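Fokside Bin Picking Cell, Mixed Items
By Lewis Baxter, May
14 shares | 2 comments

We use cookies to remember your region and quote list. Accept | Settings

The Fokside cell takes single items out of an unsorted bin and places them in a tote or on a belt. It is sold for parts rooms, returns desks and light kitting. Household tidying is often asked about. We do not quote for it. Homes have no fixed bin, no fixed light and no guard.

Cycle time depends on the item. Rigid items with two flat sides are the easy case. Soft goods such as work gloves fold under the fingers and may need a second attempt. Clear wrapping remains difficult for the depth sensor.

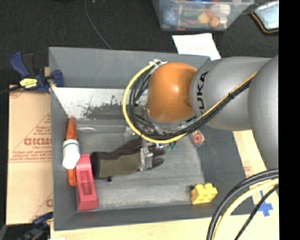 Struan Kinnear writes that his shop in Womerside would still keep a person on gloves and rags, and that 90 percent on mixed bins only means somebody has to stand by for the rest. We agree for unattended shifts. The cell stops and signals after 2 failed grasps on the same item.

Supply: 400 V three-phase
Bin: open top, rigid walls, clamped or bolted
Changeover to a new item set: around 100 minutes
Finger sets included: 2
Controller: Andau, wall or floor mount

Spare fingers and cable ties are stocked at Lamont. Bin liners are not supplied. Send a box of your own items with the inquiry form and we return a pick report with the quote.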